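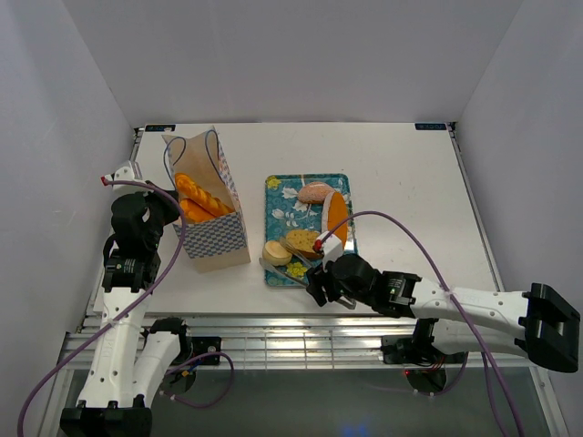
Two-arm bread packer taking shape in Cikbridge shared workshop

By Spyros Stan
2023-11-26

CIKBRIDGE – A pair of robot arms on a metal rail, a table, three plain walls. And bread. That's the state of play at the Bisley Street workshop, where members have been building a two-arm packing rig since April and are now trying it on baked goods.

The aim is modest. Pick a roll off a tray, put it in a paper bag, don't squash it. Then do it again.

"Boxes we can do. Boxes are easy," said one of the builders, who was tightening a cable tie at the time and didn't look up. "A roll is a different shape every time and it gives when you pinch it."

The group calls the rig Spahić, after the street one member grew up on. It has two arms facing the work from the same side of the table, each with a two-finger gripper and a camera module at the wrist. Cabling is purple and there is a lot of it. Rerouting it took most of last month, members said, after a loop kept snagging when both arms reached in together.

The arms are driven by hand for now. A person moves a matching set of controls and the rig copies, and every run gets recorded. The builders want 100 good runs of the bag job before they let software have a go by itself. They have 77. Another 18 were thrown out – mostly dropped rolls, plus a couple where the bag went over.

Bags are a sore point. Paper ones with cord handles look nice and stand up okay, but the handles flop where they like and the fingers catch on them. Plastic tubs would be simpler. The members voted for bags anyway, on the grounds that thats what people carry bread home in.

Loaves are next on the list after rolls. A long one has to go in at an angle and may need both arms, one to hold the bag and one to lower the bread. No date for that yet.

Money is tight but not a crisis. Privance, a small parts supplier in town, let the group have the rail at cost. The rest came out of dues and a parts sale that brought in 50 dollars and cleared a shelf. The arms belong to the workshop and will stay there once the project wraps up, so other members can book them for there own builds.

Not everyone is sold. One longtime woodworker said the bench space was better before, and that he can bag his own rolls. He has driven the arms twice all the same. Got one in on the second try.

Software is the slow part now. The wrist cameras see the bread well up close, but lighting near the back wall has been changed three times and each change means checking the older runs again. The group may put up a fixed lamp and leave it alone.

The workshop is open to visitors most evenings. Ring the bell by the side door, the front one sticks. Closed-toe shoes please, and keep hands off the table while the arms are powered.

More recent items
Workshop laser cutter back in use after fan repair
Cikbridge library to lend soldering kits
Bisley Street parking: what changes in April
Home-built weeding cart gets second outing

Contact the news desk | Copyright 2023 | Back to top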